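Progress report to the Gedent Fund
Project: Rilum – plain-language market risk lessons for first-time savers
Prepared by Kári Kirkegaard, Clurgate
8/30/25

We're past the halfway point on Rilum, and I'm very happy to say the lessons are now in front of real savers! Enrollment closed with 268 people, all of them with a first retirement or brokerage account and most with no background in bonds, currencies or commodities.

The first unit covers why prices swing when traders are waiting for big news, such as a central bank decision or a jobs report. We had planned to teach it with charts alone. The pilot group kept asking what the swings would do to their own monthly deposits, so we rewrote it with a sample account that starts at $100 and gets a deposit every payday. That version went over much better – people stayed after the session to try other starting dates.
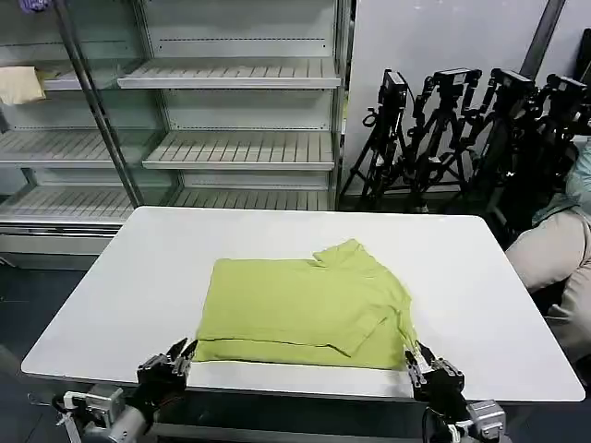 Yellow-green shirt, folded, on the white table.

Unit two, on bonds, took longer than we wanted. The idea that a bond's price drops when rates rise is a hard one to get across in a single evening, and our first draft tried to fit in credit ratings too. Ratings now have their own session. We also dropped the section on futures, which I know the fund liked, and moved it to an optional reading. I'd be glad to talk that through.

Ladefoged has finished the practice tool. Savers can set a mix of stocks, bonds and cash and then run it through 33 past stretches of rough trading, with fees taken out. The fee setting was a late request from our side and they turned it around in nine days, for which we're very grateful. There is still a display problem on older phones where the right side of the chart gets squeezed. A fix is being tested.

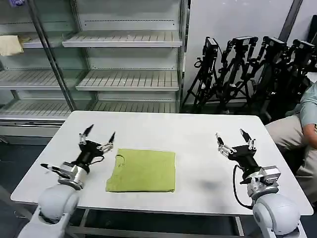

The folded garment between the two robotic hands.

Spending is in line with the plan overall. Translation came in under budget and data licensing came in over, mainly for the currency prices, and the two come close to canceling out. We aren't asking for any change to the total. We would like your approval to move what is left in the translation line over to licensing, so that the currency unit can use daily prices.

On measuring results, we ask each saver the same short set of questions before the first unit and after the last.

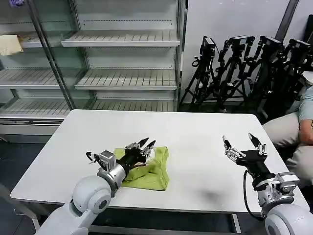 The "before" answers are all in, and they have already been useful. Many people rated themselves as cautious and then picked the riskiest mix in the practice tool, so we've added a discussion on that gap to unit three. I think it could be the best evening of the whole course.

Still to do before the final report in December: finish the currency unit, close out the phone fix, collect the "after" answers and post the teaching notes for other groups to use. A draft of the notes can come to you early if you'd like to comment on it.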